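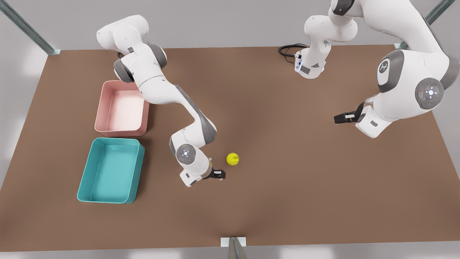 Home & Laundry

How to Wash a Down Comforter at Home

By Naa Mensah
4 Dec 2025
3 min read

I put off washing our comforter for years. My neighbor Randa Haddad finally talked me into it one rainy May morning (she does hers every spring and swears by it), and I was so pleased with how it came out that I've been pestering my friends to try it ever since!

First, check the tag. If it says dry clean only, please listen to it. Then go over the seams with your fingers and stitch up any little gaps, even the tiny ones, before the thing goes anywhere near water. I skipped that once with a pillow and was picking feathers out of the lint trap until summer.

You need a big front loader. Ours at home is too small for a queen size, so I drive over to the laundromat in Brenden and bring a book. Put the comforter in by itself, set the water to warm on the gentle cycle, and use half the detergent you think you need. When it finishes, run 2 extra rinses. Soap left in the down makes it clump and smell a bit like a wet dog, poor thing.

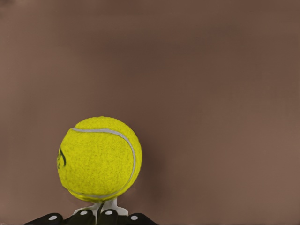
Now for the drying, which takes patience. Low heat the whole way, and toss in 3 clean tennis balls to knock the clumps apart. They make a terrible racket, so don't plan on a nap. Every half hour, pull the comforter out, give it a good shake, and squeeze the corners between your hands. If you feel a cold, heavy lump, that spot is still damp and back it goes. Mine took 5 hours the first time, and I very nearly gave up at four.

Once it's dry all the way through, drape it over a bed or a railing overnight before you fold it away. A cotton bag is best for storage, or an old pillowcase if that's what you've got.

2,393 shares | Leave a comment

Contact | Back to top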